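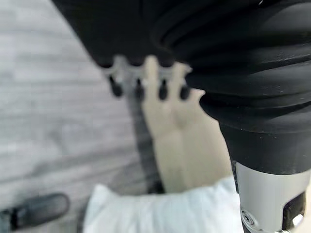
About Kolilgate School

Kolilgate School is an independent day school serving families in Pratbridge and the surrounding towns. Instruction is offered from kindergarten through eighth grade, and enrollment is limited to 70 students.

The school is governed by a board of trustees chaired by Bjartur Kragh. Nuanchan Sriwong has served as Head of School since the move to the Flandar Street building. The Gunnlaugsson Library holds 2,809 volumes and is open to parents until 4:30 p.m.

Applications for the fall term are accepted beginning in January.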